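Do You Really Need a Special Wash for Sweaters?

Updated 2/6/23

Every September the wool wash ads come back, and every September I wonder who is buying a 24 dollar bottle of soap. I did, once. It was the Vulladard one, 500 ml, and it smelled like a dentist's waiting room. My sweaters came out the same as they do with a squirt of plain dish soap in the sink.

The claim on these bottles is that ordinary soap "strips" knitwear. Maybe a strong powder does, if you use a lot of it and scrub. A teaspoon in cool water for 8 minutes has never stripped anything of mine. Squeeze, don't wring, then rinse until the water runs clear. If it's wool and the water is hot, no bottle is going to save you.

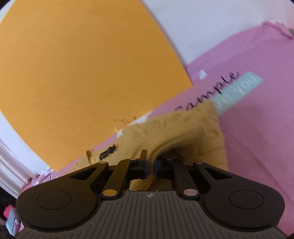
Drying is where most sweaters get wrecked, and there's less to sell you there. Skip the mesh rack (mine was a Skornholm, and it sagged in the middle by the second wash). Roll the sweater in a towel, lean on it, then lay it out on something flat. Before you put anything bright like that mustard-yellow knit down on pink fabric, press a damp white cloth on an inside seam and see if color comes off. I've read that vinegar "sets" loose dye. I tried it on a red cardigan and got a red sink that smelled like pickles.

Cedar balls I'm also not sold on. The Ostness set cost me less than the soap, and they do smell nice, but moths like dirty wool, so wash things before you put them away and use a bag that closes.

As for pilling, a cheap razor works if your hand is steady. Mine isn't always, so I use a comb and put up with the few it misses. Keep either one away from the cuffs.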